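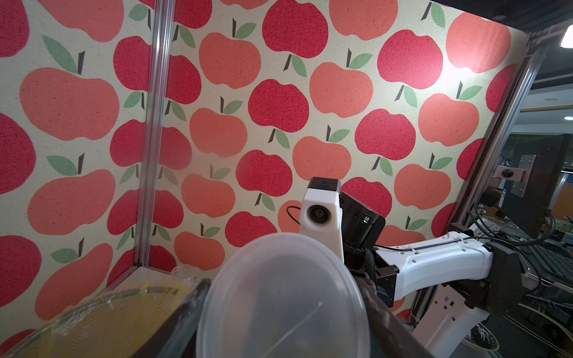 Key travel

Key travel is how far a key moves from rest to the very bottom of its press. I get asked about it a lot, so I've tried to keep this entry simple! On most full-height boards it's just under 4 mm, while laptop keys often manage less than 2 mm (my old Vemuvus sits somewhere between).

Travel isn't the same as the actuation point, where the press registers, and I mixed the two up for years.

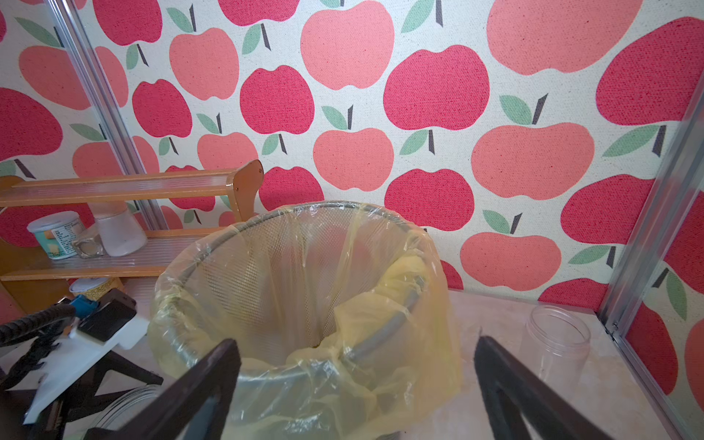
Mesh wastebasket with a pale yellow liner.

See also

Ecaterina Crăciun's notes on the Revari switch, which I still go back to whenever I'm swapping springs.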